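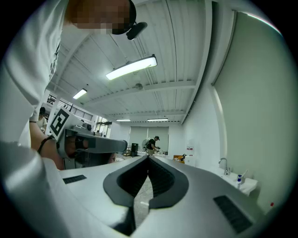
Viorica Leka wants to know why a session must use two grippers when her task can be done with one hand. It is the question we receive most often, so we put it first.

Why two grippers?
The learning system at Prunda copies what it gets. If all examples come from one hand, it learns nothing about how the second hand holds, waits or helps. Please keep both grippers up during the whole episode, also when one of them is resting.

How many episodes does one task need?
For the Lurnumitz set we ask for 3,000 episodes per task, divided between all sites. One collector normally records 88 in a shift.

How long is one episode?
As long as the task takes. Start with both grippers open, finish with both open. Please do not hurry – fast movements make blurred pictures and we have to throw them out.

I dropped the object. Should I delete the episode?
No. Pick the object up and continue. Such episodes are useful to us, only mark them with code 9 in the log. Delete only when you stopped before the end.

May I cover the printed marker panel?
Please never. The position of the gripper is calculated from it. Sleeves are the usual problem, so roll them or fix them with a band.

Can other people work in the same room?
Yes. We want different rooms, different light and people moving behind. Only do not let them reach into your work area.

My two grippers do not start at the same moment. What to do?
Stop, switch both off, and do the pairing again. If it happens 2 times in one shift, write to Chanida Kaewkla and give the number of the episode.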